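# Removing and refitting a processor on a server board

Issued by Joltstead Equipment Services, Tue 8 July. This procedure applies to all staff who service rack servers at the Arkero site.

## Before starting

Shut the server down through the operating system, switch off both supplies and unplug the power leads. Wait 30 seconds before removing the lid. An earthed wrist strap must be worn throughout.

Memory modules should be taken out first and placed in an anti-static tray, with the slot number noted on the Codus job sheet. The heat sink is then unscrewed in a diagonal pattern, a little at a time, and lifted straight up.

## Opening the socket

1. Clean the old thermal paste from the processor lid with a lint-free wipe.
2. Press the lever down, move it clear of its catch and let it rise slowly.
3. Swing the load frame fully open. It must not be left half raised.

The processor should be handled only by its edges, and the contacts in the socket must not be touched at any time.

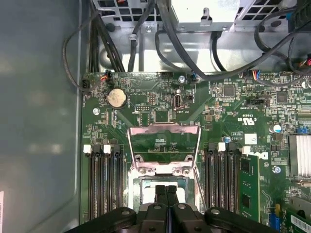 Lift the processor vertically and put it directly into its carrier. If it does not come away freely, lower it again and check that the load frame is clear on all sides.

## Refitting

Match the corner mark on the processor to the mark on the socket and lower it without pressure. Close the load frame, then bring the lever down and secure it under its catch. Some resistance is normal at this stage.

Apply fresh paste, refit the heat sink and return each memory module to its recorded slot. The latches must close fully at the ends.

Boards with bent contacts are to be labelled and sent to the Blöndal workshop within 7 days. Staff must not attempt to straighten contacts on site.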